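Titau Help Desk
Home Tickets Knowledge Base Shared Laundry Contact
Search tickets and articles...
We use cookies to keep you signed in. Accept Settings

Ticket 3230
Subject: Red dye transfer on white trim, team jerseys
Opened by: Beatriz Torres
Site: Ulilgate, laundry room, washer 2
Status: Open, waiting on customer
Month: September

Beatriz Torres, 8:40 am
I washed the red basketball jerseys in washer 2 last night on the cold setting and the trim on several of them came out pink. They were white when they went in. I have washed this same set in my own machine at home for two seasons with no trouble. I think washer 2 is heating the water when it says cold. Please refund the cycle and have somebody look at the valve.

Support, 9:15 am
Thanks for the report. The cycle log for washer 2 shows a cold fill from start to finish. Dye transfer on red garments is usually caused by the detergent or by leaving the load sitting. Could you tell us which detergent you used and when you took the load out?

Beatriz Torres, 9:32 am
Zapata liquid, the unscented one, one cap. I took the load out when it finished. I've read the dye transfer article and it blames the customer in every paragraph. The log tells you what the machine was asked to do. Does it measure the water, or does it just write down which button I pushed?

Support, 10:05 am
It records the selected program. There is no temperature probe in the drum on this model. We have credited the cycle to your account.

Beatriz Torres, 10:11 am
So the log proves I pressed "cold." I knew that already. Thank you for the credit, but I'd still like the valve checked.

Support, 1:20 pm
The technician ran an empty cold cycle and took the water temperature at the drain hose after the first fill. Reading was 23 C. He says this is within range for the building supply and did not find a fault with the valve.

Beatriz Torres, 1:48 pm
One reading, one fill, empty drum. The rinse is a separate fill, and I'd want that number before I believe anything. Also, was the hot tap shut off for this test or open like it is for everybody else? The cleaning sheet on the door says the previous load was pet bedding on the Petness program, and that one is hot. If the valve sticks after a hot load, a test on a machine that sat all morning won't show it.

Support, 2:30 pm
Fair point on the rinse. We will ask for a second test straight after a hot load, with both taps open. In the meantime:
— Please keep the affected jerseys out of the dryer.
— Rewash one of them alone, in a different washer, cold, and tell us if the pink lifts.
— Sort the set by trim, so we know which pieces to include if there is a claim.

Beatriz Torres, 3:05 pm
I'll rewash one. I'm not convinced it'll come out, and I'm not paying for that cycle either. Sorting is under way. Let me know when the second test is booked.

Attachment (1)

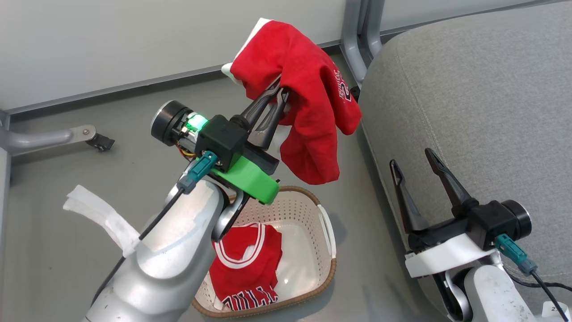
Sorting the reds: BULLS jersey in the basket, another red piece with white trim above it.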